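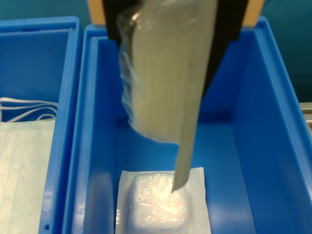
If your workplace or school club has asked you to run a robot demo for an open day, this is how I do mine. I've put on seven of these now, the last one in Wonivthorpe in August, and my first was a mess. So learn from me!

My demo is a simple bin sort. The arm picks up light odds and ends, things like a face mask or a small plastic-wrapped pack, and moves them between blue bins. It sounds dull on paper, but people will stand and watch it for ages.

What you need

An arm with a two-finger gripper (ours is a Jenora), a steady table, two or more bins, a bag of things to pick up, tape for the floor, and a stop button you can reach without looking. I also bring a spare set of fingers. Mine have never broken on the day, but I sleep better.

Step 1: Pick your bins first

Set the bins side by side with the walls touching, and stick them down with putty or double-sided tape. A bin that creeps half an inch every time it gets bumped will ruin your afternoon. I like bright blue ones. Pale things show up nicely against them, both for the camera and for the folks in the back row.

Step 2: Choose objects that are a bit awkward

Blocks are easy and they look easy. Crinkly clear plastic is much better – it throws shiny highlights everywhere, it billows out past the fingers, and people lean in when they see it. Face masks are good too, with those ear loops that go wherever they like. Long flat pieces are worth having, but practice them a lot, as the low end can come down on whatever is already in the bin. I put a sheet of white paper in the big bin under some of the small stuff, and I change it when it gets too crumpled.

Step 3: Slow it down

Whatever speed you use in the lab, halve it. Visitors want to follow what's going on, and you want time to talk! We run Furkix for the motion side and I save a separate "open day" profile so I don't have to remember the settings.

Step 4: Do a full dry run in the real room

Same table, same lights, blinds where they'll be on the day. At Wonivthorpe the sun came in low at 3 and I had to drag the whole table sideways with a crowd watching. Check the light at the hour you'll be running, then tape a line on the floor for people to stand behind.

Step 5: Plan for misses

You will drop things. I let the arm try twice, then I hit stop, move the item by hand, and start it up again. Keep chatting while you do it. Some of my best questions came right after a drop (kids love a drop).

Step 6: Let visitors choose the next item

Spread a few things on a tray and let someone point. It's the one change that made my demos more fun, and the line moved faster too.

Pack the bins last so you can throw all the loose bits in them.

Comments (3)

espinozashopfloor: We did ours at the Espinoza building with roughly 500 people through the door and the floor tape was a lifesaver. Wish I'd read the bit about blinds first.

tinkerbarn: What kind of putty? Mine leaves marks on the table.

gripsandgears: Slowing it down was great advice. My daughter got to pick the next item and she picked the mask every single time.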